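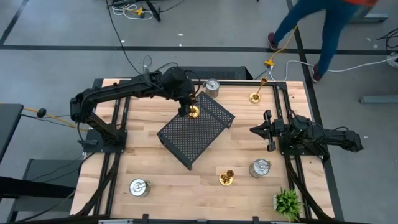
A brass candlestick at a black metal rack on a striped wooden table.

The Forever Shine Problem

Secondhand brass is having a good year, and the people who sell things to put on it are having a better one. Walk into any home store and you'll find a shelf of creams, dips and sprays, most of them promising that you will never polish again. I have owned brass for a long time. I have heard this before.

The current favorite is a clear sealant called Vetesico. The label says it protects for 400 days. I asked the company how it arrived at that number and got back a brochure, which repeated the number in larger type. What had been sealed, where it was kept and whether anyone had touched it were not mentioned. A doorknob and a vase on a high shelf do not live the same life.

Irén Hajdu has restored household metal in Lulgate since before the revival, and much of her work now consists of taking sealants off. "It looks wonderful until there is one scratch," she told me. "Then the air gets in at the scratch and you have a dark line under a shiny coat. You can't polish it, because you can't reach it." She charges $98 to strip and refinish a pair of candlesticks. The pair is often worth less than that.

Skiko, which sells a rival cream, takes the opposite line and says brass needs feeding. Metal does not eat. What the cream does is scrape off a little tarnish with a fine abrasive, as every brass polish has done for generations, and leave behind some wax. It works fine. So does the cheap tin from the hardware store, and I could not tell the two apart on the same tray a month later.

Then there is the question nobody selling polish wants to raise, whether the stuff should be bright at all. At a June sale run by the dealer Nghiêm, a brown, untouched pair of sticks went for $300 while a gleaming pair beside it failed to sell. One sale proves very little, and tastes may swing back by spring. Still, I'd wait before opening the tin.

Hajdu's own advice is warm water, mild soap and a dry cloth. She doesn't sell any of them.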